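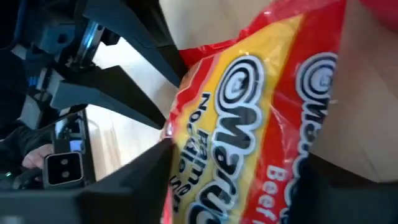
1/ J'ai noté toutes mes dépenses de nourriture pendant un an, ticket par ticket. J'ai fermé le tableau le 4 janvier. Total : 1 790 euros pour une personne, restaurants non compris. Je mets le détail ici, on me l'a demandé plusieurs fois.

2/ Le plus gros poste, c'est le frais : 816 euros de légumes, fruits, œufs et fromage. J'achète presque tout au marché, en fin de matinée. Les prix baissent un peu à cette heure-là, mais il reste moins de choix, surtout en hiver.

3/ Ensuite le sec : pâtes, riz, lentilles, nouilles instantanées, farine, conserves. 372 euros. Je pensais que ce serait plus. Les lentilles ne coûtent presque rien et j'en mange toutes les semaines.
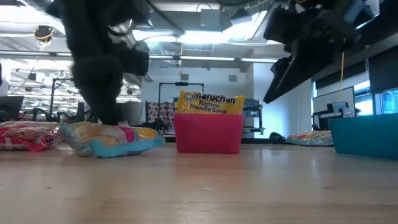

Nouilles instantanées, bac rose.

4/ Le reste, à peu près 600 euros : pain, café, huile, beurre, poisson surgelé, chocolat. Le café a augmenté deux fois dans l'année à l'épicerie Bandara. J'ai essayé une marque moins chère en mai, je suis revenu à l'ancienne au bout d'un paquet.

5/ Pour la méthode : une feuille de calcul, une ligne par ticket, cinq catégories. J'avais commencé avec l'appli Zurnlow, mais elle classait la lessive dans l'alimentation et il fallait tout corriger à la main. Yeshi Lencho m'a passé son modèle de tableau, que j'ai gardé tel quel.

6/ Ce qui m'a coûté cher : les courses faites en rentrant du travail, sans liste. Ces tickets-là sont presque toujours les plus longs, avec des biscuits et un plat préparé dedans. J'ai mis un code couleur pour les repérer.

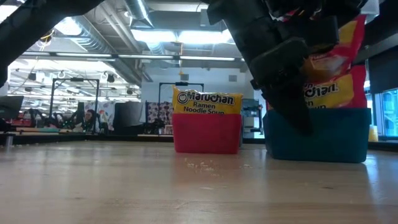
7/ Ce que j'ai changé en cours d'année : je fais l'inventaire du placard le dimanche, avant d'écrire la liste. J'ai retrouvé du riz acheté en triple et une boîte de pois chiches périmée.

8/ Limites du calcul : je déjeune à la cantine quatre jours par semaine et elle n'est pas comptée. Mes parents me donnent aussi des pommes de terre et des courges à l'automne. Sans ça, il faudrait ajouter quelque chose au total, je ne sais pas combien.

9/ Je continue cette année avec une catégorie de plus pour les boissons. Si quelqu'un veut le tableau vide, je peux l'envoyer en message privé.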